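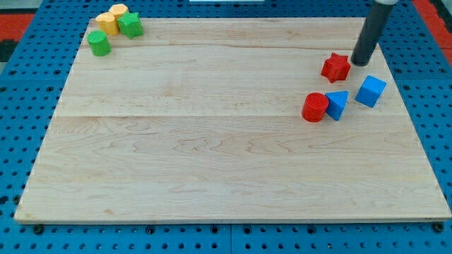 Clivon Harriers & Athletics Club - Members' Forum
Track and Field > Club history

Thread: Old 640 yard handicap, anyone got results?

mudlark_9
Trying to put together something for the club history page. Grandad ran the 640 yards handicap at Lougher, always said he won it 3 times. Mum says twice. Cant find a thing in the old programmes. Anyone?

spikesandtape
Was never at Lougher in his day surely. Mekar Road ground, grass track, downhill finish. Lougher only had the road races.

mudlark_9
He definately said Lougher. Got a medal with it on the back. No year though, typical

backstraight
Medal could be for the relay. They gave the same ones out for everything, just stamped the place name.

spikesandtape
^ this. My uncle's is identical and he threw the hammer

oldlaneone
Sorry but wrong. Lougher did have a track meeting, every August, part of the show. Crowd of around 3,000 in a good year. Handicap was last race before tea. I ran in it, came nowhere.

spikesandtape
3,000? In that field? Come off it

oldlaneone
Was there. You werent.

backstraight
Easy both. Has anyone tried the Clodwood library, they kept the local paper bound up. Results were usually on the back page, tiny print, surnames only.

mudlark_9
Didn't know that, thanks. Will go in next week if I can get off early. Oldlaneone do you remember what the start marks were? He reckoned he always gave away 9 yards

oldlaneone
9 sounds right for a decent runner. Scratch man hardly ever won it. Will look in the loft, might have a programme or two

spikesandtape
If theres a programme saying Lougher I'll take it back. Still not having the 3,000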